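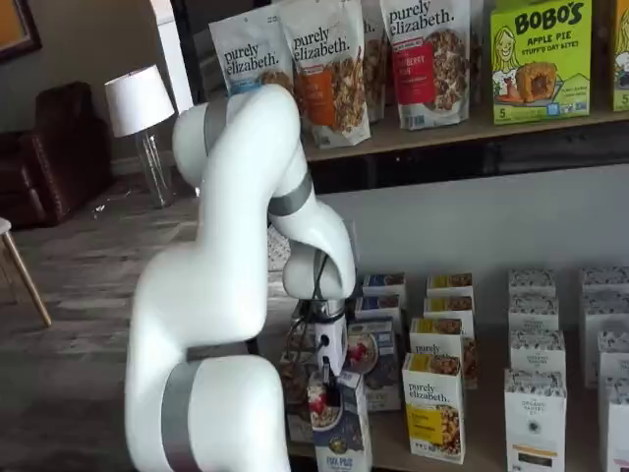

Figure 3. Reach into the lower shelf. Gripper fingers just above a cereal box at the front; cable to the left of the tool.

4.2 Rules for shelf work

The rules below come out of our log of 1,043 picks at the Prurnville site, 345 of them on lower shelves. Upper shelf picks are easy by comparison and are left for Section 4.4. The lower shelf is where the trouble is – a board overhead, cartons several deep, little room for the wrist.

Rule 1: approach from the front edge. Come down first, then in. The first draft (Dudás) let the planner choose freely, and it chose badly, mostly by sweeping the forearm along the upper board. A fixed approach costs time. We accept that.

Rule 2: cable counts as part of the arm. Any slack at the wrist goes into the collision model at its widest loop, not its average one. Dissanayake measured the loop before each session and we found it drifts more then expected. Remeasure after every tool change, no exceptions.

Rule 3: mixed stock stays mixed. Tempting to tidy the shelf to one brand and one carton size. Don't. Pouches, short boxes and tall boxes should all be present, or the numbers say nothing about a real pantry.

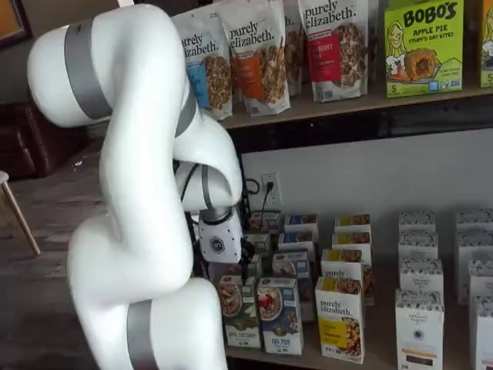
Figure 4. Fingers down among the cartons, with a wall outlet and power cord at the back of the lower compartment.

Rule 4: mark fixed hazards before the first run. Outlets, plugs, cords. In Figure 4 the plug is just right of the gripper and its cord runs down behind the boxes, so a keep-out zone drawn only around the outlet plate would be too small. Zone should cover the cord as well, down to the shelf board. Neither the Dilanska checklist nor the Urnen one asks for this; both stop at the shelf frame.

Rule 5: 2 people for any change of speed limit, one at the stop button. Same as in Fekete, wording unchanged.

Open points. Rule 2 has no agreed limit for loop width yet, and Rule 4 asumes the stock is not moved between runs. Both go back on the list for the March revision.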